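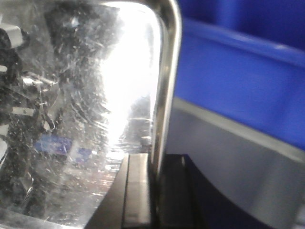

Prarkero at work: a gallery from our first weeks with the kit

We have been meaning to put this page together since February, when the Prarkero bench kit arrived from Esen in a rather large box and took over the end of our workshop. Several of you have written in to ask what it is like to live with, and whether the pictures on the product page give a fair idea of it, so we thought we would begin our own gallery and let you look over our shoulders. More will be added as we get round to it.

For anyone who hasn't been following along, Prarkero is sold as a complete handling kit: the arm, the gripper with its little wrist camera, the software (which goes by the name of Lobo) and a printed guide that I have grown very fond of. The basic kit comes to 2,941 before delivery, and the price includes 90 days of help by telephone. We have used ours for sorting and moving all manner of household bits and pieces, mostly things that our customers at Cemaria send in for us to try.

1. At the chrome edge

The wrist camera's view, with the black gripper right up against the lower end of a polished chrome frame. The clear panel inside the frame is heavily scratched, and the glare near the curved corner washes out nearly everything behind it. Shiny, scuffed things like this are what most of you ask about, and I do think it helps to see just how bright they look from down at the wrist. The blue to the right is a good deal kinder on the eye!

A few words on using the kit for this sort of work, as the captions never leave enough room. Lobo lets you set the brightness of the wrist view on a scale that runs to 100, and the guide suggests leaving it in the middle. We prefer it lower for anything with chrome or mirror on it, and we pull the blind down as well — old-fashioned, but it has saved us a lot of fiddling. Morning light is the worst in our workshop. By four in the afternoon the bench is a much calmer place and we tend to keep the awkward objects until then.

The gripper fingers come in 2 sizes and you get both in the box. We have stayed with the narrow pair, partly from habit, and partly for the joy of not hunting for the little hex key again. The wide pair would suit you better if you mostly handle boxes and tubs.

Our one real grumble is the cable, which is too short for a deep bench, and Esen charge extra for the longer one. We would also like a lens cloth in the box, as the wrist camera does collect fingerprints whenever the fingers are changed over. Apart from that we have been very happy with it, and the workshop would feel strangely quiet without it now.

If you would like to send something in for us to try, please write to us first so that we can check it will fit on the bench. Parcels are opened on Mondays.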